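About Kassa

Kassa is a small grant fund paid for by people who play games. Shewit Negash and Pramila Upadhyay set it up after several years of running charity events inside the farming game Starerow, where players bought seasonal hats and the money went to a food bank. The hats sold well and the paperwork was a mess, so they decided to do it properly.

Studios that work with us choose one item a season and pass the takings on. At present those are the makers of Starerow and of Cliltlow, a climbing game. Players then vote on which groups receive the money.
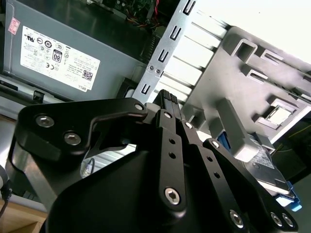
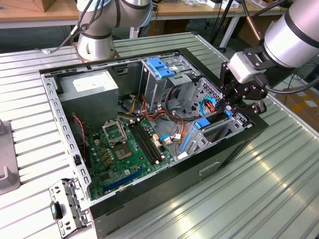
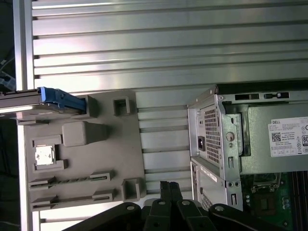
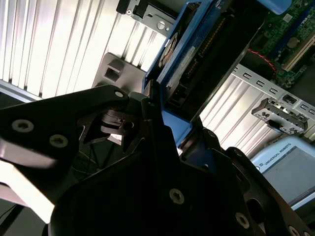

Last year we had 886 applications and made 552 grants, each of up to £700. Most went to youth clubs, hospital playrooms and after-school groups. We don't fund political campaigns or individuals, and we don't pay for work that has already finished.

Shewit looks after the studios and the item sales. Pramila reads the applications and deals with payments – if you have had an email asking for a bank letter, it came from her. There are 4 of us in all, and everyone works part time.

Voting takes place in Dotura, our website for players. You need a game account to vote but you don't need to have bought anything. The next round opens in August, and groups that were turned down last time are welcome to apply again with the same project.

Accounts for each round are on the Reports page, along with a list of every group funded.

Page last updated 26/06/2026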